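**Hinojosa Home Cooking Program: report to the Moltico Fund, February**

Enrollment stands at 186, up from 80 at the last report. Most of the growth came from the Saturday class, which now runs in two sittings. The evening class is steady.

Spending is on plan except for food, where cooking oil and rice cost more than we budgeted. We moved money from printing to cover it. The recipe booklet will be 16 pages shorter as a result, and Sajib Mollah has already cut the baking section.

We gave out 256 starter kits. The supplier, Jullano, was late with the third delivery, and about 20 families had to come back for theirs. Benedikt Kleinschmidt has agreed a new delivery schedule with them.

Still open:

- the lease on the Fetent Street kitchen, which ends in June
- a second instructor for evenings
- Spanish text for the booklet
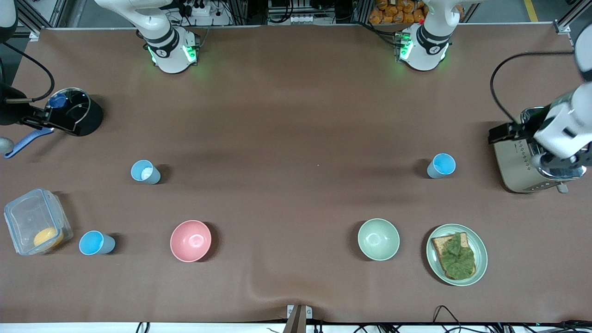 On the lease, the landlord has offered 3 more years at a higher rent. We would like to sign for one year and keep looking. Please let us know before the next payment is released whether the Fund would object to that.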